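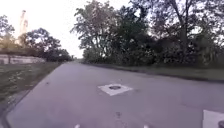 Tevasport and the Buvero takeover: your questions

Last updated Sat 13 April

Is Tevasport shutting down?
No. The studio has been bought by Buvero, a publisher best known for football management games and for sending a great many newsletters. The name stays on the door and on the loading screen, where you will have ample time to read it.

Who owned it before?
Visser, which bought the studio when cycling games were going to be the next big thing. They were the next medium-sized thing, and Visser has gone back to puzzle games.

Will my copy of Utine still work?
Yes. If you own Utine on any platform, it stays in your library and keeps its save files. The servers stay up too, including the one that drops everybody on the last climb. A fix for that is planned for May.

Do I need a new account?
Eventually. Visser logins will work until the end of May, after which you'll be asked to make a Buvero one. Use the same email address for both and your garage, kit and times will come across. Use a different one and you'll be writing to support, who are lovely but slow.

I have 300 coins. What happens to them?
They move over one for one. Coins can't be refunded as cash, which was also true before, in smaller print.

How many people work at the studio now?
There were 117 at the time of the sale and 11 have left since, most of them from the marketing side. Annick Ross is still studio head and still answers forum posts at hours that worry her colleagues.

Are any tracks being removed?
Two, both tied to sponsor deals that Visser signed and Buvero didn't fancy renewing. The other 237 are staying. Ghost times on the two departing tracks will be kept on your profile – you can look at them, you just can't beat them.

Is there going to be a Utine 2?
Buvero says it is "exploring the future of the series". We asked what that meant and were sent the same sentence again, with a logo.

Will the price go up?
Not for the base game. The season pass is under review, and we'll change this answer when we hear more.

Can I still play offline?
Yes, in career and time trial. Club rides need a connection, as they always have.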